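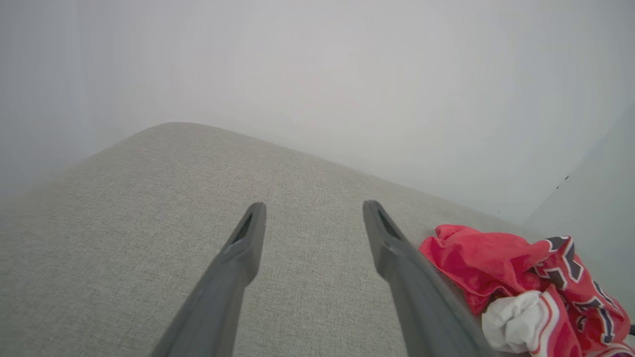 Bromcombe to start curbside pickup of old furniture in June

Bromcombe residents will be able to put couches, armchairs and mattresses out at the curb starting in June, after the town council voted 5 to 2 to add bulky items to its regular trash contract.

Until now, anyone getting rid of a large piece of furniture had to haul it to the Kivcombe transfer station on the other side of the river or pay a private hauler. The station charges by weight and closes at 3 p.m., which residents have complained about for years.

Under the new plan, each household gets two free pickups a year. Any pickup after that will cost $39. Residents will have to book ahead by phone or at the front desk in town hall, and items can go out no earlier than 6 p.m. the evening before. The crew starts its route at 7 a.m.

The work will be done by Carkano, the company that already collects trash and recycling in the town. Carkano will add one truck with a lift gate and a two-person crew. The contract change runs for two years, and the council can end it after the first year with 60 days' notice.

Heriberto Barrera, the town's public works director, told the council that his department picked up 205 pieces of dumped furniture last year, most of them from the gravel lots along Mill Road and the turnout below the water tower. That work was done by the street crew, who had to leave other jobs to do it.

"We're already paying for this, just in the worst way," Barrera said. "A couch that sits in the rain for a week weighs twice as much and takes three people to move. I would much prefer to get it from the driveway while it's dry."

The department mailed a survey with the winter water bills and got 1,464 replies. Most of those who answered said they had at least one large item at home that they wanted to get rid of. Couches and sectionals came up most often, followed by mattresses. Many renters wrote that they had no truck and no one to borrow one from.

The two council members who voted no said they supported the idea but did not like the price. One of them asked why the town had not taken bids from other haulers. The town attorney said the current contract lets the town add services without a new bid as long as the length of the contract does not change.

A few residents spoke before the vote. A landlord with several buildings on Church Street asked whether each apartment would count as a household. Barrera said it would, as long as the unit has its own mailing address. A woman from the north end asked about her road, which is too narrow for the regular truck. Barrera said people on private lanes will have to bring items to the nearest public road, the same as they do with trash cans.

Furniture in good shape may get a second use. Vũ, an upholstery and secondhand shop on Depot Street, has agreed to look over pieces before they go out on the truck. Residents who think a couch or chair is worth saving can say so when they book, and the shop will call them within a few days. The shop takes fabric and leather pieces with a sound frame. It will not take sleeper sofas, recliners with motors, or anything from a home that has had bedbugs in the past year.

Anything the shop turns down goes back on the pickup list and does not count as a second booking.

Mattresses and box springs must be sealed in plastic bags before they go out. The bags will be sold at town hall and at the transfer station. Couches and chairs do not need to be wrapped, but loose cushions should be tied down or bagged so they don't blow into the street. Glass tops have to come off tables and be taped. The crew will not go inside homes, up stairs or into garages.

The service does not cover refrigerators, air conditioners, tires, paint or building waste. Those still go to Kivcombe, where the hours and fees stay the same for now — the station's board is expected to take up both later in the year.

Fines for dumping will also go up when the program begins. The council will vote on the new amounts at its next meeting, which starts at 7 p.m. in the upstairs room at town hall.

Booking opens two weeks before the first pickup. A printed schedule with the phone number will go out with the spring water bills.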